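Wevivora is looking for hands (yours, ideally!)

Posted 19th April
Where: the shared workshop on Ullum, plus your own living room
Type: part-time, paid, casual
Apply by: whenever the spots fill up, see the bottom

Hi! I run a small build called Wevivora, half of it out of a bench at the shared workshop and half of it out of my apartment, and I need more people than I am. I've been putting this ad off for weeks because I kept thinking I'd catch up by myself. I have not caught up by myself.

The short version: I'm building a two-finger arm that can tidy up a normal, lived-in room. To teach it anything useful I need lots of recordings of people picking up ordinary things with a hand-held gripper, one that has a camera on it, in rooms that look like people live in them. I also need somebody who can help with the arm itself. So there are two roles here, and you're welcome to go for both.

ROLE 1: Home recorders

I'm looking for 28 people for this one. No experience needed, and I mean it — if you can use kitchen tongs you'll be fine after an afternoon.

You come by the workshop once, I show you how the gripper works, you practice on my table of junk until it stops feeling silly, and then you take a kit home. At home you set up a table with whatever you have and you pick things up and put them down again. A spoon into a cup. A pair of glasses into its case. The lid back on the jar. Each of those is one take, and a full set is 100 takes. Most people who tried it during our trial run last November spread a set over several evenings, with music on, and that's how I do it too.

Please don't clean up for me. The first recordings I made were on a bare white bench with one wooden block, and the arm got very good at one wooden block. Then I put it in front of my coffee table and it was lost. What helps is the stuff you own: patterned tablecloths, thin things that lie flat, things that fold, things with a long handle, two things overlapping so you have to think about which one to lift first. Boxes on the floor and bags on the sofa can stay where they are. 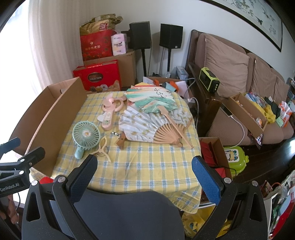 Flat and floppy things are my favorite problem right now. Anything made of paper is tricky because the fingers have to close gently or you crease it, and anything round likes to roll off just as you get there. If you drop something, keep going! Pick it up with the gripper if you can reach it, with your hand if you can't, and make a note of the take. I keep the drops. They're some of the most useful takes I have.

What I'd want from you:

You're 18 or over.
You have a table, a lamp or a decent window, and somewhere to charge things.
You can hold a tool out in front of you for ten minutes at a time without your wrist complaining. Left-handed people very welcome, I'm short on those.
You can follow a one-page checklist and tell me when the checklist is wrong.
Anyone you live with is okay with it. They need to stay out of view while you record, and so do mail, bank cards and anything with your address on it.

What you get:

86 dollars per finished set, paid when you drop the kit off. Takes with drops count. Takes with the lens covered don't, so check your thumb.
A second set if you'd like one and I still have kits to go around.
Snacks on training day. Good ones, too.
A look at the arm trying your own takes, if you want to come by for that. It's a funny feeling to watch a machine reach for a cup the way you do.

The kit goes home with you in a padded case with spare finger pads, a charger and the checklist. You don't pay a deposit. If a pad tears or a screw works loose, tell me and I'll swap it — things wear out and I'd much rather hear about it early than get a hundred shaky takes.

ROLE 2: Build helper

This one is for 2 people, a few evenings a week at the workshop. You'd be working right next to me at the Derent bench (it's the long one by the drill press, named after whatever used to be painted on the side of it).

The arm is a home build and it shows. The shoulder is fine. The elbow has some play in it that I've shimmed twice and would like to fix properly. The wrist wiring is a bit of a bird's nest. The gripper opens and closes nicely, but the cable that feeds it rubs on the bracket when the arm folds all the way in, and I've already replaced it more times than I want to admit. There's also a pile of recordings to sort, trim and label, and it gets taller every time a kit comes back.

You don't have to be good at all of that! One of the following would be great:

You can solder neatly and you like crimping connectors (somebody must).
You know your way around a 3D printer and can redraw a bracket from a bad sketch.
You write a little Python and don't mind reading mine.
You're patient and organized and could take over the kits: who has which one, what came back, what needs a new pad.

Pay is hourly and we'll settle the number when we talk, because it depends on which of those you're doing. I'll tell you the range in my first reply so you don't waste a trip. Workshop membership is covered for as long as you're working on this, and you can use the tools for your own projects outside our hours. Two of the lockers are mine and you can have one.

The usual workshop rules apply: safety glasses at the drill press, hair tied back, and the arm's power switch stays within reach of whoever is standing closest. It isn't a big arm but it'll give you a bruise.

About the recordings

People asked about this a lot in November, so I'll put it here. The recordings are for training the arm. They sit on a drive at the workshop and on a backup at my place. I don't post them anywhere unless you've said yes in writing to that exact clip. There's no sound. If you look through your set at home and want a take gone, delete it before you bring the kit back, and if you think of it later, email me and I'll take it out.

Getting here

The workshop is the low building behind Hughes Hardware, with the door on the alley side. There's a bike rack and a few parking spots. The ground floor is step-free and so is the bathroom. The bench is on the ground floor too. If evenings are hard for you, I can do training in the morning, just say so.

How to apply

Send me an email through the Wevivora page, with the role in the subject line. No resume for the recorder role. Just tell me:

which role (or both),
which hand you'd use,
what's on your table right now, don't move anything first,
and when you could come in for a couple of hours.

For the build helper role, add a few lines about something you've made or fixed. Photos are nice but not required. A repaired toaster counts. A half-finished thing you're still mad at counts too.

I answer everybody, though it can take me a few days when the arm is in pieces. Kits go out in the order people finish training, and once all the recorder spots are taken I'll start a waiting list and change the top of this page to say so. If you've already done a set with me, you can skip training and write to me directly for a kit.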